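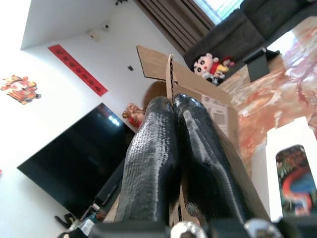 Open box, one flap up.

Moving my late aunt's books across the country — what size boxes, and is the post office really the cheapest way?
Posted in Moving and Storage by Noemi Escobedo

Hello everyone, and thank you in advance for reading all this, because I tend to go on. My aunt passed in the spring and left me her books, all of them, and I have promised the new owners of her house that they'll be out by the end of July. There are 570 of them by her own card file (she was a school librarian and kept a card for everything, including the cookbooks). Mostly hardcovers, some gardening books that are very tall, and a long row of old mysteries in paperback that I would honestly cry over if they got bent.

I live 1,000 miles away, in Skedness, and I can't drive them home myself because my back won't take that kind of trip anymore. My cousin says to get the biggest boxes I can find so there are fewer to deal with. A neighbor says to mail everything and be done with it. The moving company I called, Fitzsimmons, will take a part load but they want everything boxed and labeled before they come, and they won't give me a firm price until I tell them how many boxes.

So what size do people use? Should the books stand up or lie flat? And do I need to wrap each one? I have never packed anything bigger than a Christmas parcel.

Corinne Castellanos
I'm so sorry about your aunt, Noemi. She sounds like someone I'd have gotten along with — I still have my mother's recipe cards in their tin and can't bring myself to copy them into anything.

Please don't listen to your cousin about the big boxes! A big box full of books is more than most people can lift, and the bottom is likely to give way on somebody's front steps. What you want is what the moving stores call a small box or a book box, 16 inches on the long side or close to it. I try to keep each one under 30 pounds, and I check by standing on the bathroom scale with the box and then without it.

As for standing or lying flat, I do both in the same box. Hardcovers stand up with the spine against the side of the box, just the way they'd sit on a shelf, snug but not so tight that you have to pull. Paperbacks lie flat in stacks with the big ones at the bottom. Your tall gardening books should lie flat too. The one thing I would never do is put a book in with the spine up and the page edges down, as the pages pull away from the binding over a long ride.

Tape the bottom seam twice, then once across the other way. Fill any gaps at the top with crumpled plain paper (newspaper ink comes off on the page edges, ask me how I know) and when you close up, the flaps should meet flat. If they bulge, take a book out. If they sag, add more paper.

I wouldn't wrap each one. Wrap the ones with nice dust jackets and anything really old, and let the rest go as they are. For the mysteries, a sheet of cardboard cut to size on the top and bottom of each stack keeps the corners from curling.

On the price, pack three or four boxes first and see how many books went in. You'll be able to work out the rest well enough for Fitzsimmons to give you a number. And write on the side of the box as well as the top, or you'll be unstacking them all to find one.

Dougal Mowat
liquor store boxes. free and they're strong. just ask in the morning before they flatten them

Ulla Räsänen
I agree with nearly everything Corinne wrote, and only want to add a little about the mail. There is a cheaper postal rate for books here in the States, called Media Mail, and I used it when I moved my own, a few boxes at a time. It was slow but it came. Two things to know: you can't tuck a letter or a scarf or a set of bookends in there to fill space, and the boxes get handled a good deal more than they do on a truck. For a few boxes I'd use it again. For a whole library I would get the mover's price first and then compare, and remember that somebody has to carry every one of those boxes to the counter. With your back, I think I know which I'd choose.

I'd be a little careful with boxes that have held food or stood in a damp garage. Give them a sniff — if they smell musty, the books will too by the time they reach you.

And do pack the card file last and keep it with you on the trip home. You'll be glad of it when you're putting everything back on the shelves.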